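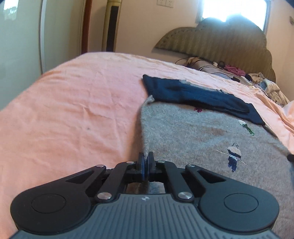

Section 7. Grip faults on knitwear and trimmed garments

Read this before you carry on with a session that has thrown a grip fault. Applies to the Brusto hand-held gripper, with the Endell fingertips (black, dark blue inner face). Older tips – see the Idahosa supplement, the numbers are different.

7.1 What the fault looks like

Fingers close on the fabric, then won't open when the trigger is let go. Or they open part way and stick. Screen shows code 38. Sometimes no code at all, just a tool that hangs on to the cloth.

Nearly always one of these:
- loose thread or yarn pulled in round a joint pin
- a sequin or bead caught in a link
- trigger cable slack
- fold too thick, tips over-closed

Knits are the worst for it. Sequins on a knit, worse again. Decorations with hanging strands need watching, the strand goes in first and the rest follows.

CAUTION: Do not pull the garment out of closed fingers. The knit ladders, and the strain goes straight into the small pins. Two tools came back to the Flitudov workshop in January with bent pins from exactly this.

CAUTION: Keep your own fingers out from between the links while power is on. The links can snap open without warning when a jam clears.

7.2 Freeing a stuck garment

1. Stop moving. Hold the tool still, over the bed or table, so the garment's weight isn't hanging off the tips.
2. Let go of the trigger fully. Wait for the second beep.
3. Switch off at the battery. Not the screen button – that only pauses the recording.
4. Rest the tool on the flat surface. Support the cloth with your free hand, close to the tips.
5. Turn the release screw anticlockwise until the tips slacken. Half a turn is normally plenty. Stop if it goes stiff.
6. Ease the fold out sideways, along the tips. Don't lift it.
7. Look at the pins. Two large, four small above them. Any thread round a pin, cut it with the blunt scissors and take the bits out with tweezers.
8. Check both links swing freely by hand.
9. Tighten the release screw back to the mark.

Note: if a sequin has gone down into the gap below the tips, leave it. Do not poke it with a pin or a screwdriver. Bag the tool and send it back.

7.3 Before you start again

1. Battery on. Tool should home in one go, open then closed.
2. Read the closing value with nothing in the tips. Should sit between 620 and 695.
3. Under 620, the cable is slack, go to 7.4. Over 695, something is still in there – power off and back to step 7.
4. Do 16 open and close cycles with nothing in the tips. Any sticking, stop useing the tool.
5. Try a plain cloth first, then the garment.

Note: the value drifts a bit while the motor warms up. Take the reading after the cycles as well and write down both.

7.4 Slack cable

Power off. Undo the collar, take up the slack until the trigger has no free play, do the collar up again. Repeat 7.3 from the top. If it slips again the same day the collar is worn, order a new one, don't tape it.

7.5 Picking up knits so it doesn't happen

Take a narrow fold at a side edge. One layer if you can. Keep the tips clear of sequins, beads, loops, loose ends. Close slowly – a fast close drags the yarn in. If the garment is folded over on itself, open it out by hand first and then start teh recording.

7.6 Reporting

Every code 38 goes in the fault log, even if it cleared straight away. Write down: tool number, both closing values, what sort of fabric, which pin. Keep the recording, don't delete it, mark it as failed.

Second code 38 on the same tool in one session – tool comes out of use. Label it and put it in the return box with the battery removed.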